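Field Report 2: Open Day at the Hitura Lab
Intro to Automation, submitted 11/05/2021

I picked the Hitura open day for my second field report mostly because it was one bus ride away, and I'm so glad I did! The lab is on the top floor of the Limsakul building, and you had to sign up back in August (I nearly missed it). They let us in 15 at a time, which meant I got a good spot right up by the table.

First there was a short talk about Mallum, their project on two-armed tabletop work. I expected big factory robots behind a fence, so it was kind of a surprise how small the jobs are. Pick up a tool, put it in a tray, do it again. The guide told us they want 500 good runs of each job before they move on, and they had 200 for the tray one so far. That's a lot of tray!

Then came the demo, and I filled three pages of my notebook. What I wrote down most was stuff about the grippers — how the fingers have to come in at the right angle, and how a skinny tool lying flat is harder to grab than a box. I asked why they use two arms if one can reach the tool, and the answer was that one arm can hold the tray still while the other does the placing.

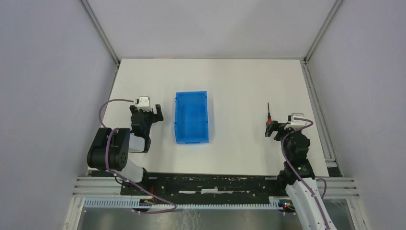
I also asked about the cables, because in our class project the wires kept snagging on everything. They leave plenty of slack near the wrist and check it every morning. We're going to try that on our Dreria kit next week (ours is way too tight at the elbow).

One thing I'd change is the time. We got one demo and then the next group was already waiting in the hall, so I never got to ask how they choose where the tool starts out on the table. I've emailed the lab about it and will add the answer to my appendix if they write back.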